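Stodlow Allotment and Garden Association
Minutes of the general meeting, December 2023

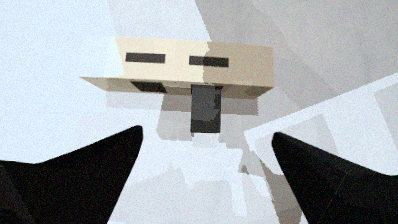
1. Minutes of the previous meeting
The minutes of the June meeting were approved with one correction. Item 4 should read "plot 13", not "plot 17".

2. Water supply
The meter reading shows 732 cubic metres used since the last bill. Members asked whether this included the leak at the lower standpipe. It does. The supplier, Harimero, has been asked for a leak allowance and has acknowledged the request. The supply will stay off until the risk of hard frost has passed – date to go on the gate.

3. Rents
A proposal to hold plot rents at the present level was carried, 17 votes to 9. The deposit for new tenants is unchanged.

4. Waiting list
There are 13 names on the list. Two half plots on the Gashi Lane side are vacant and will be offered in list order. Applicants have 14 days to reply.

5. Seed and compost order
The joint order will again go through Cultia. Forms must be returned by the end of the month. Late forms will not be added – delivery is a single drop. Seed potatoes are to be ordered separately.

6. Paths and hedges
The main path is soft beyond plot 9. Vehicles are not to use it until further notice. Hedge cutting on the north boundary must be finished before nesting begins.

7. Any other business
Bonfires: the existing rule stands. Requests for a second skip were deferred to the next meeting, pending a price.

The date of the next meeting will be posted on the noticeboard.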